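Two Arms, One Table, and a Rulebook

October 25, 2024

I have now read the Golletti guidance for shared-table robot work twice, all 33 pages of it, and I am still waiting for the part that tells me what to do on a Tuesday morning. It has a glossary. It has a flow chart with a loop in it that never gets back out. It has a very firm sentence on page 2 saying that every trial "shall be conducted in accordance with good practice," and then good practice is defined as following the guidance.

We adopted it at Ciststead anyway. A customer asked if we followed a recognized standard, somebody said yes, and then we had to.

My complaint is mostly about the reset rule. Golletti says the workspace must be "returned to its nominal condition" before each run. Fine. What is nominal? If the arms start a hand's width apart one time and two hands the next, is that nominal? If a can is turned so its label faces the other way, does that count? Loso (our simulator, for those who haven't had the pleasure) will put every object back exactly where it was to more decimal places than I can read, so on paper we pass every time. I don't find that reassuring. A rule you can't break isn't checking anything.

The other thing that bugs me is the clearance rule. Both arms have to start open and empty, with "adequate separation" from each other and from the items. Adequate for what? Picking up a can and nudging a box are different jobs. The Raju checklist, which we used before, was ugly and badly typed, but it made you write down a distance for each task. You could argue with the distance. You can't argue with "adequate."

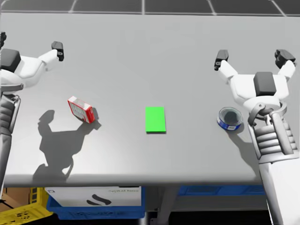

Raju wasn't perfect, a reader called Ciststead Night Shift wrote to me after the last post, and anyone who thinks a written distance makes a setup safe should try explaining that distance to the next person on shift. The same reader said they had watched people copy the old number down for months without measuring a thing, and that a vague rule at least makes you stop and look.

I'll give them the copying. I did it too. I'm not sold on the stopping and looking, though. In my experience a vague rule makes people tick the box faster, and the box on the Golletti form is very easy to tick.

So what do I do in the meantime? I keep my own notes next to the official form. Start pose of each arm, written out. Which arm is allowed to cross the middle of the table, and when. Where the items go and which way they face. How long a run gets before I call it a failure: I use 60 seconds, and I will not pretend there's any science in it. If a run fails, the failed one stays in the log with the rest. Golletti lets you drop runs that were "not representative," and I would love to know how many bad afternoons have vanished through that door.

I also want a line on shadows and lighting, as the guidance has none. Change where the light comes from and a camera-driven policy may be looking at a different table as far as it's concerned. Loso has a setting for it. The form doesn't have a space for it. I write it in the margin.

The next revision is supposed to fix some of this. I've seen the draft, and it has a longer glossary.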